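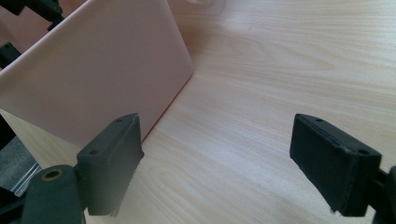

Promoted Posts: Pre-Launch Safety Checklist, Pimdale App
Release: Jatside 13
Reviewer: Obinna Effiong
Second reviewer: Rhys Sutcliffe
Date of review: 12/7/25

Scope: paid placements in the home feed and in search results, phone and web. Profile pages and direct messages carry no ads in this release and were not checked.

1. Labeling
1.1 "Promoted" label shows on every paid post. PASS
1.2 Label stays readable at the largest text size. FAIL
Comment: on narrow phones the label wraps under the advertiser name and the second line is clipped. Ticket open with the layout team. Blocks launch.
1.3 Label is read aloud by screen readers before the post title. PASS

2. Ad load
2.1 No more than 5 paid posts per 200 feed items. PASS
Comment: limit is enforced on the server. Web client still has its own counter left over from the November build — remove it.
2.2 No two paid posts in a row. PASS on phone, FAIL on web
Comment: happens after a manual refresh only. Sutcliffe reproduced it with a fresh account.

3. Targeting and user data
3.1 Alcohol ads withheld from accounts with a stated age under 21. PASS
3.2 Accounts with no stated age treated as under 21. PASS
3.3 Opt-out takes effect without signing out. PASS
Comment: delay is about 13 seconds. Acceptable, but the settings page says "right away." Change the wording.
3.4 Private boards excluded from interest matching. NOT TESTED
Comment: Wemuven did not supply the matching logs. Requested again.

4. Reporting and removal
4.1 "Hide this ad" available from the post menu. PASS
4.2 Reported ads reach the Nwachukwu review queue. PASS
4.3 Paused campaigns stop showing in cached feeds. FAIL
Comment: an offline feed keeps the old placement until the app is restarted — needs an expiry time on the cached item.

Result: not cleared for launch. Items 1.2, 2.2 and 4.3 to be fixed and rechecked on both clients. Item 3.4 needs a full test, with logs attached to the recheck form.

Signed: O. Effiong, R. Sutcliffe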